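Visita a la jornada de puertas abiertas de Cemora en Cikville: notas para el presupuesto de la zona de lavado

En Plundon servimos 200 menús al día en vajilla de cerámica y el retorno de platos sigue siendo el tramo más pesado de la cocina central. El año pasado quedó aplazada la compra de un equipo de apoyo para esa zona, y este octubre toca cerrar la partida. Por eso fui a Cikville, donde Cemora abría su taller a clientes y a gente del sector. Llegué a las diez y salí pasadas las cuatro de la tarde.

El taller está en un polígono a las afueras, en una nave alargada con las oficinas arriba. El aparcamiento es pequeño y conviene ir pronto. En la entrada daban una hoja con el recorrido y una tarifa orientativa, sin impuestos ni transporte. Éramos 16 visitantes en el turno de la mañana, casi todos de hostelería y colectividades, con algún integrador que iba a lo suyo.

La primera parte fue una charla en una sala de la planta superior. Se habló bastante de la gama y poco de precios. Me quedo con tres datos: la celda que a nosotros nos interesaría se vende con el nombre de Kamel, se fabrica bajo pedido y el plazo de entrega es de nueve semanas desde la firma. La instalación va aparte. La formación del personal también, aunque al preguntar dijeron que se puede negociar dentro del mismo contrato.

Después bajamos al taller. La manipulación de vajilla la enseñan con una pareja de brazos montados sobre un carril de aluminio, dentro de un recinto de paredes rojas. El suelo del recinto imita piedra gris, y al fondo hay un recipiente de plástico amarillo para los platos. Los platos son distintos unos de otros, con dibujos y rótulos de todo tipo, y para nosotros eso es lo interesante: en Plundon tenemos vajilla de tres compras diferentes y nunca hemos podido unificarla.

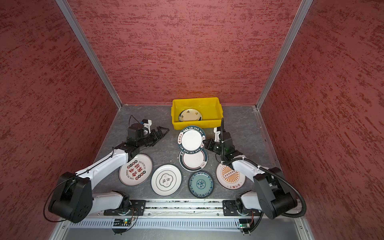
¿Qué conviene presupuestar aparte del precio de los brazos?

La base o el carril, las pinzas y sus recambios, las cámaras, el cerramiento, la puesta en marcha, la formación y un año de mantenimiento. También las horas propias, porque durante el arranque alguien de la casa tiene que estar junto al equipo y ese tiempo no lo factura el proveedor.

Apunté esa respuesta casi tal como nos la dieron, y la he usado para rehacer la hoja de cálculo. En la versión del año pasado teníamos una sola línea, «robot», y otra de «varios». Con eso no se puede comparar una oferta con otra. La hoja nueva tiene una línea por concepto y una columna para marcar quién lo paga si hay que repetirlo.

Sobre el trabajo en sí. Un plato tumbado sobre una superficie lisa ofrece muy poco borde por donde cogerlo. Vi cómo uno de los brazos metía la pinza bajo el canto para levantarlo por un lado. A mano hacemos lo mismo sin pensarlo. Pregunté por el desgaste de los dedos de la pinza y me dijeron que se consideran consumible y que se cambian en el sitio con herramienta corriente. No tienen precio en la tarifa. He pedido que nos lo pasen por escrito, con la duración prevista y el plazo de reposición, porque un recambio barato que tarda un mes en llegar nos sirve de poco.

El montaje deja a la vista casi todo: la tornillería, las placas, los cables que van por el exterior de los brazos. Para un taller me parece bien, se llega a cualquier pieza. Para una zona de lavado hay que cambiarlo. Nuestra sala tiene vapor, salpicaduras y una manguera que se usa dos veces al día. Según Cemora, la Kamel que se entrega para cocinas lleva otra protección, con las conexiones cerradas y fundas en los brazos. No tenían ninguna montada para verla. En el presupuesto la he puesto como opción obligatoria, y propongo no firmar nada sin haber visto antes una unidad así en funcionamiento, aunque sea en casa de otro cliente.

El ritmo. No di con una cifra que pudiera traer a este informe. Cada vez que alguien preguntaba cuántos platos por hora, la respuesta era que depende de la vajilla y de cómo llegue. Lo entiendo, pero sin ese número no se puede calcular la amortización. Lo que propongo es enviarles una caja con platos nuestros, de las tres series, incluidos los hondos y los postreros, que son los que peor se apilan, y que midan ellos con nuestra vajilla. Aceptan hacer esa prueba y no la cobran si el cliente paga el porte. Habría que embalar bien, por cierto: la última caja que mandamos por mensajería llegó con la mitad hecha trozos.

El espacio. La celda necesita una toma de corriente propia y un suelo nivelado. El nuestro cae hacia el sumidero y se nota – con una carretilla cargada se nota mucho –, así que habrá que suplementar o hacer una bancada. Esa obra la tengo como partida independiente, sin precio todavía. Tampoco sé si cabe con la puerta del cuarto de productos abierta del todo. Lo mediré antes de pedir la oferta definitiva.

Tras la comida, que fue un bufé frío en la misma nave, volvimos al recinto para hablar de las cámaras. Cada fabricante las coloca donde quiere y eso cambia el precio. Una cámara fija, puesta en alto o al lado, da la vista general. Las de muñeca se mueven con la pinza y ven de cerca lo que hay delante de los dedos. Desde ahí se distinguen bien la superficie, la esquina del recinto y una parte de la bandeja con platos dentro, pero del resto de la zona de trabajo se sabe poco. De ahí que la oferta base incluya las dos clases, y que quitar una para ahorrar no sea buena idea en nuestro caso.
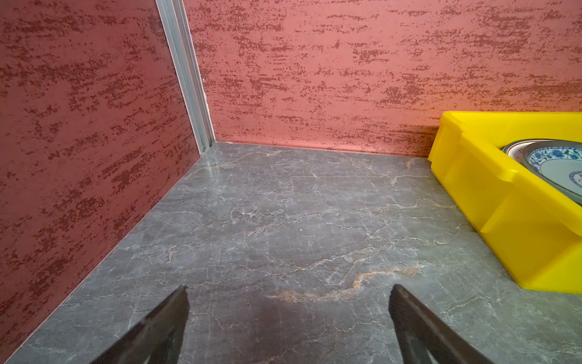

Otro visitante comentó que en su cocina habían gastado más en adaptar la mesa de entrada que en las cámaras, y que si volviera a empezar reservaría ese dinero desde el primer día. Añadió que con la iluminación le pasó algo parecido: los fluorescentes viejos daban reflejos y acabó cambiándolos todos, con el lavado parado una mañana entera.

Nosotros tenemos la mesa de entrada de acero pulido, con una ventana enfrente. He añadido dos líneas a la hoja, una para un tablero mate y otra para luminarias. Son importes menores al lado del equipo, pero el año pasado no figuraban en ninguna parte.

Sobre el recipiente de recogida también pregunté. Nosotros usamos cestas de lavavajillas con púas, y un plato que entra en una cesta así tiene que ir de canto y en su hueco. Dejarlo en una bandeja abierta exige menos precisión. Cemora dice que trabaja con los dos sistemas y que el de cestas requiere más ajuste durante la puesta en marcha, lo que se traduce en más días de técnico. Los días de técnico se facturan por jornada completa, con desplazamiento. Pedí que la oferta separase ambos casos. Si la diferencia es grande, cabría que la máquina apilara en bandejas y que una persona cargase las cestas, que es más o menos como trabajamos ahora los días de poca gente.

Compra o alquiler. La Kamel se puede alquilar con opción de compra, y una parte de las cuotas se descuenta del precio final. El alquiler incluye el mantenimiento y la sustitución de pinzas, no las roturas por mal uso. Qué entienden por mal uso viene en un anexo que no llevaban impreso. Para Plundon veo más prudente empezar por el alquiler: la decisión de ampliar la cocina sigue pendiente y, si se amplía, la zona de lavado cambia de sitio y una bancada hecha a medida se queda donde está. En contra juega que las cuotas salen del gasto corriente y la partida que tenemos reservada es de inversión. Eso lo tiene que mirar administración antes de que pidamos nada en firme.

El personal. La formación básica dura una jornada y la recomiendan para dos personas por turno. En la práctica eso significa parar el lavado o traer refuerzo, y lo he metido como coste en la hoja, a precio de hora de fin de semana. No hay previsión de reducir plantilla en lavado; el equipo se plantea para quitar peso y repetición en el retorno, y así debería constar cuando se presente.

Ruido, por si alguien lo pregunta: en la demostración se podía hablar al lado sin levantar la voz. Comparado con nuestro túnel de lavado no es nada.

Lo que queda pendiente, en el orden en que creo que hay que hacerlo:

Medir la sala, con la puerta abierta y con los carros puestos.
Preparar la caja de vajilla y mandarla a Cikville con una nota que diga qué platos usamos más.
Recibir por escrito el precio y la duración de los recambios de pinza.
Pedir el anexo de mal uso y leerlo antes que la oferta.
Consultar con administración si el alquiler puede ir a cargo de la partida reservada.
Solicitar la oferta en las dos variantes, bandeja y cestas, con la protección para cocina incluida.
Pedir al menos otra oferta a un proveedor distinto, con la misma hoja.

Con las nueve semanas de plazo, más la obra de la bancada, no llegamos a tenerlo antes de las vacaciones de invierno. Si el pedido saliera en enero, la instalación podría hacerse en la pausa de primavera, con la cocina cerrada. Es la fecha que he puesto en la planificación.

La tarifa orientativa y la hoja de cálculo están en la carpeta compartida de compras. El folleto de la Kamel lo he dejado en la oficina, en la bandeja de proveedores.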